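# The gray table

July 28, 2021

I have owned the table for two weeks now and I've put four things on it. Three of them were my elbows, if you count the left one twice.

Some background, for those of you who come here for the soup posts. The old dining table was a hand-me-down from Gaurav Srivastava, who got it from his landlord, who I suspect got it from a school. It was brown and it wobbled. It had a ring on it from every mug I have ever loved. Over nine years I did the following to it: homework (mine, then other people's), taxes, one haircut, pie crust, a sewing project that became a rag, and the reassembly of a bicycle hub that I later found out could be done in a vise, on a bench, in a garage, by someone else.

You could do anything to that table. That was its whole character. I would come in the door and drop mail, keys, a bag of onions and whatever I was angry about, and it would all be there in the morning, undisturbed, under a second layer. At the worst point I believe there were three layers. When I cleared it off to take it apart I found a library card for a town I moved out of.

So I did what people do when they turn a certain age, and bought a pale one.

The color is called Clodine. I've asked, and the man at the store didn't know who Clodine was either. It's a gray. If you stand by the stove it's a cool gray with a little blue in it, and if you stand by the window it's closer to the inside of an oyster shell, and at night under the ceiling light it's the color of the office where I used to have my performance reviews. The top is matte. I was very firm about matte. I had read a long article about glare.

The table is made by Pastell, or it's a Pastell table sold by Domański, and I still can't tell you which of them I'm supposed to be mad at. It cost $900, delivered to the curb. Please notice the word curb. I noticed it when the truck drove off.

Anju Semwal from upstairs came down and took the other end. We got it through the front door on the third try, by turning it on its side and saying "pivot" in the voice. She asked what it weighed. The paperwork said 70 pounds, and we both agreed the paperwork had never lifted it. Then she set her iced coffee down on the bare top, and I made a noise I'm not proud of.

I'd like to talk about that noise, because I've been making it ever since.

I had pictured a calm surface. I'd seen a lot of calm surfaces online, in houses where the only food is a lemon. What I hadn't worked out is that the surface is calm and the person who owns it is standing next to it holding a coaster. I bought coasters. I bought a cork trivet, then a bigger cork trivet for under the first one. I bought a felt runner, which covered the middle third of the gray that I had paid for, and then I took the runner off again so I could see the gray, and folded it up on a chair, and now there's one fewer chair.

The care leaflet doesn't help. It's six languages long and in all of them the table sounds ill. No abrasive sponges. No bleach. No "colored liquids for extended periods." I eat a lot of beets. I have started to think of beets as something I do at the counter, standing up, like a horse.

I also own a bottle of something called Dornus now. It's a spray for matte finishes. You mist it on and wipe in one direction. The first time, I wiped in one direction and then, out of forty years of habit, in the other direction, and spent the rest of the evening crouched with my cheek at table height trying to see whether it mattered. It doesn't seem to have mattered. I did see a lot of dust.

Dust is the thing I want to warn you about if you're shopping. The old brown table had dust in the way that a forest has dust. On this one every crumb is an event. Toast has become a two-person job, one to eat and one to patrol. I brushed away a single sesame seed on my way to bed last night, and I had already turned off the light. I knew where it was.

And still. I come downstairs in the morning before anyone else is up, and the sun gets in past the neighbor's garage and lands on one corner, and the rest of the top goes off into a soft sort of shade toward the middle, and I stand there in my socks looking at it like it's the ocean. I've had coffee in hand for most of these occasions. I hold it. I do not put it down. Sometimes I've finished the whole cup before it occurs to me that I bought a table and I'm drinking in the doorway.

The mail is a separate issue. It turns out mail does not stop coming when you get a nicer table. For the first few days I carried each piece directly to the recycling or to the drawer, like a person in a magazine. Then the drawer filled up. It's now on the stairs, on the steps you don't use if you're careful, and the keys are in a bowl on top of the refrigerator where only I can reach them, and the onions are in the bathtub. The onions were only supposed to be there for an afternoon.

Gaurav came to see it. He walked all the way around it with his hands behind his back, as though there were a rope. He said it was very nice. He asked where we were going to eat, and I said here, obviously, it's a dining table, and he looked at it and looked at me and we ate on the porch. It was a lovely evening for it. He took the old table back, by the way. It's in his basement with a drill press bolted to it and I hear it's doing great.

I've thought about sending it back. There's a return window, open until September, and there is a fee, and the table would have to be at the curb, in the original carton, which I cut into strips and put under the tomatoes. So it's staying. I did the math on what I've spent on accessories to protect it, and I'm going to keep that number to myself, but if you added the table and the delivery and the chairs I'm now eyeing because the old ones look like they wandered in from a bus station, we'd be getting on toward 2,000, and for that I could have gone somewhere with a real ocean.

Here is the plan as it stands. I've decided to work up to it. This week, dry goods only: books, a plate with nothing on it, the laptop on its little feet. Next week, water. After that we'll see about a light soup, and maybe by the fall I'll be ready for a marinara, with supervision. I cooked the idea up as a joke, and then I wrote it on the calendar in pen.

Things I've learned that may be of use:

- Measure the door. Then measure the person on the other end.
- A coaster leaves a mark in the dust when you lift it, and the mark is a perfect circle, and you'll be upset in exactly the same way as before.
- If you get a sample chip of the color, don't look at it next to the paint store's white. Look at it next to a spilled lentil.
- Felt pads for the legs come in packs of 2. Tables come in legs of four. I don't know what to tell you.
- Kids are apparently fine with it. My niece drew on hers for years. I asked her mother how it came out and she said it didn't.

Anyway, the top got its wipe this morning (one direction!) and there isn't a seed on it. I'm going to go eat a sandwich over the sink. More on this if anything happens to it, and if nothing happens to it, more on that too, probably.
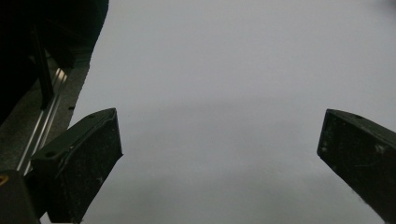
**Anju Semwal:** I'm going to save you a year of this. Come home with takeout, something orange, and put the bag right in the middle while it's still leaking. You'll be sad until bedtime and after that you'll have a table. We had a white one and my husband signed a birthday card on it with no card under the last two letters. I stopped owning coasters that week. Also, are the onions still in the tub? I need one.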